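Buying the arm is the easy part

What a small laundry operator should budget for before putting a robot in front of its machines

Ask three suppliers what it costs to automate the loading and unloading of a front-loading washer and you will get three prices for an arm. The arm is the item with a catalogue page. The trouble is that it often makes up less than half of what a site ends up spending, and the rest arrives on separate invoices over the following year.

Resura, which runs laundry counters inside shops and hotels, began planning for its first arm in January. Its purchasing team started with a single line in a spreadsheet. By the time the order was signed the sheet had 40 lines. Some were small, such as spare finger pads and a second set of hex keys. Others, such as floor fixings, insurance and the electrician, were not.

The first real decision was the gripper. Resura looked at soft grippers, vacuum cups and plain two-finger parallel types, and went for two fingers. They are cheap to repair and the finger ends can be swapped. They also need to get through a round opening without catching the rubber on the way in, so the width of the open fingers should be checked against the narrowest machine on the site before anything is ordered.
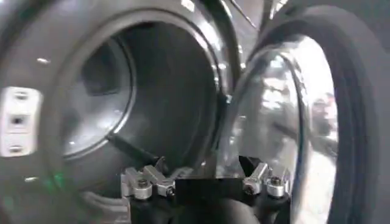 A two-finger gripper at the mouth of an open drum.

Doors deserve a budget line of their own. A person opens a washer door without thinking about it. An arm has to find the handle, pull along the curve of the hinge and then keep clear of the glass while it works. Resura's quote from Jirkitau, the integrator, priced door handling as a separate task from picking up clothes, and it was the dearer of the two. Buyers who are offered one price for everything should ask for it to be split.

Then there is the glass. Shiny, curved doors throw back the room lights and can confuse a camera. Some sites fit blinds or change the lamps. Others pay for more days of setting up. Either way the money has to come from somewhere, and it is better to have it written down at the start.

Space is the next thing to measure. The reach figure on a data sheet is taken from the base of the arm, and tells you little about whether it can get past the corner of a shelf or work the buttons at the top of a control panel. Jirkitau asked for a clear strip in front of each machine and for drawings of everything fixed to the walls and ceiling. Shop landlords can be slow to hand over drawings. Allow a month.

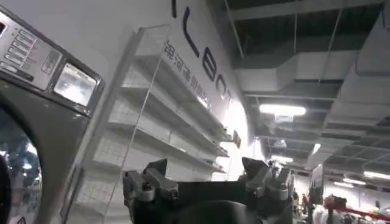 Cuautle

Sites that share a floor with shoppers carry extra costs. There has to be a risk assessment, and probably a barrier or a scanner that slows the arm when someone walks up. Working outside opening hours avoids part of this but brings in night rates for the people supervising. Resura ran the sums both ways and chose daytime running with a scanner. Over three years the difference was small.

Training is easy to leave out. The supplier's price included 7 hours for two members of staff, which covered starting, stopping and clearing a fault. It did not cover teaching the arm a new machine. If you expect to change your washers within the life of the arm – and most operators will – get a price for that work now, while the supplier still wants the order.

The same goes for test time. Resura set a target of 300 complete cycles before it would make the final payment, each one starting with a closed door and ending with the washing in a crate. Jirkitau accepted, on condition that the mix of items was agreed beforehand. Towels and pillowcases went on the list. Fitted sheets were left for a second stage with its own budget. The test log closed with 124 stoppages, most of them cleared by staff in under a minute, and the two firms are still discussing what counts as one. 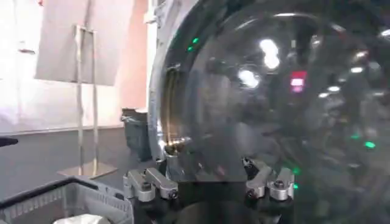

Rarum, which looked at the same kind of system and decided to wait, told us that the purchase price had never worried it and that the service contract had. It wanted a fixed yearly fee with parts included, could not get one, and would look again when it could.

That is a fair position. Service terms vary more than hardware prices do, and some contracts start on delivery, so a site may pay for months of cover before the arm does any useful work. Ask for the start date to be tied to the final test. Ask too where spare parts are held and who pays for the courier.

A few smaller items from Resura's sheet may be useful to others. Compressed air was not needed, but an extra socket on its own circuit was. Crates had to be all of one type. The network point was on the wrong wall. Cleaning staff needed a written note about what they could move.

Leasing is now offered by several suppliers, usually over three or five years. It suits a firm that wants to try one site before committing to more, though setting up is normally charged in full at the start and cannot be carried over to another address.

Published 05/09/2018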